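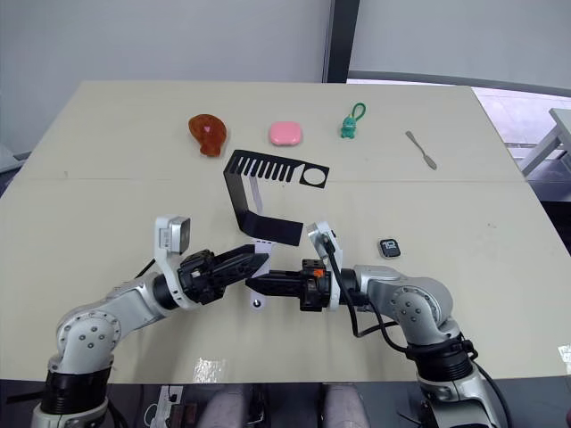
Skastent Publishes Setup and Upkeep Procedure for Two-Arm Bench Cell

CARLEY, January 28, 2019 – Skastent today released the maintenance procedure for its two-arm bench cell, covering gripper alignment, wrist camera cabling and finger wear. The procedure applies to all cells with parallel grippers and wrist-mounted cameras.

Setup begins with both arms brought to the center of the table at low speed until the fingertips face each other. The offset between them is measured and entered in the controller. Alignment is repeated every 200 operating hours and after any finger change.

Camera connectors are checked at the same interval. Thumbscrews are tightened by hand only, and the cable is left with enough slack for full wrist rotation – a tight cable will work the plug out of its seat. 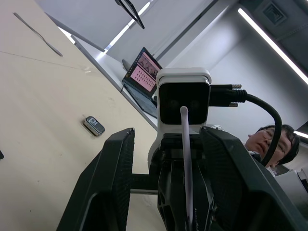
Does a camera have to be recalibrated after its cable is replaced?
Only if the housing or its bracket was loosened during the work. A cable change alone requires a test capture and a check of the cable path.

Finger surfaces are inspected for wear and cleaned with a dry brush. Fingers are replaced in pairs at 3,700 hours. The final check is a two-arm hold on a watch band, with one gripper on each side of the buckle. Small parts of this kind show alignment error sooner than large ones.

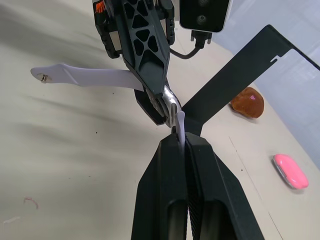
Availability

The procedure is supplied with the Fandard service kit, which contains six finger pads and three camera cables. "Most service calls we take are for cables and alignment," said Shiela Pascual, service manager at Skastent. Technical questions may be directed to Eduardo Gatchalian at the Sfeir office.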